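FOR IMMEDIATE RELEASE – 2026-05-08

Ledano clothing drive back for May

SKIKANTON – Ledano's autumn clothing drive is on again, 15 drop-off points this year, up from 3. Coats, jumpers, kids' gear, all welcome. Please wash it first.

Target is 600 bags. Huteck is lending two vans and the Orakzai hall will be open for sorting untill the end of the month.

No shoes, no doonas – we haven't the room. Bags over 15 kilos will be turned away.

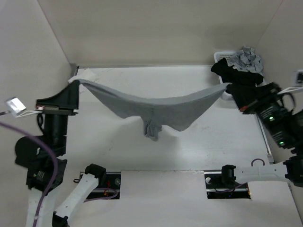
Sorting shifts run three hours, 40 spots still open. Sign up at the hall desk. Tea and biscuits provded.

Comments

marg_b: Is the library bin back?

Tully: Do you take school uniforms?

skik_local: Put me down for a shift

Related
Huteck vans on the road again
Orakzai hall gets new roof
Winter coat appeal: what we need

Contact Ledano media desk | © Ledano 2026 | Back to top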